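ok so it's snack basket day and I have opinions, a thread 🧵

For anyone new: every August I clear out the snack stash before school stuff takes over. Everything comes out, goes on the table, gets sorted, goes into a basket. It takes me 25 minutes if I don't eat anything, which has never happened.

Rule one, and I will fight about this: little stuff goes in LAST. Gum, skinny sticks, tiny boxes. Put them in first and they slide to the bottom and you find them at Christmas.

Rule two: chip-type bags stand up along the side. Lay them flat and somebody (Afiq) drops something on top and now you own a bag of crumbs.

Rule three is from Kamala Fernandes, who has 2 kids and a much better pantry than me: keep one color together so you can tell what's running low from across the kitchen. I tried it and got way too many greens. Apparently I only buy green things?? Has anyone else got this problem

ok table time, wish me luck
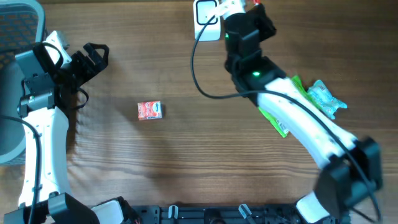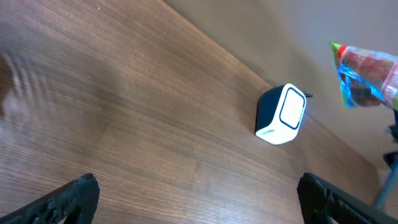
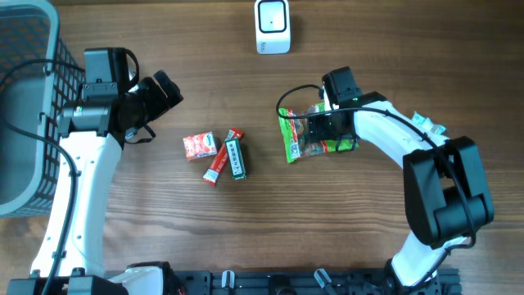
snack table, mid-sort. Last one has the gum, the skinny red stick and the little red and white box all hanging out together 🍬

Marwa is already in my replies asking why I need a basket when I own a perfectly good drawer. Marwa, the drawer is where batteries live. We've been over this!!

Also yes, I know about the fancy divided bins. Larasati swears by hers and they do look great, but I want something I can grab by the rim and carry to the couch. Movie night is the whole reason the basket exists.

Things I'm still deciding: does gum count as a snack? Zodwa says no, it belongs in a purse. I say it's in the basket until someone gives me a better spot for it.

Next up is the tea shelf and I'm a little scared of it. There's a box in the back I don't remember buying. Send me your basket rules in the meantime, I'll try the weird ones first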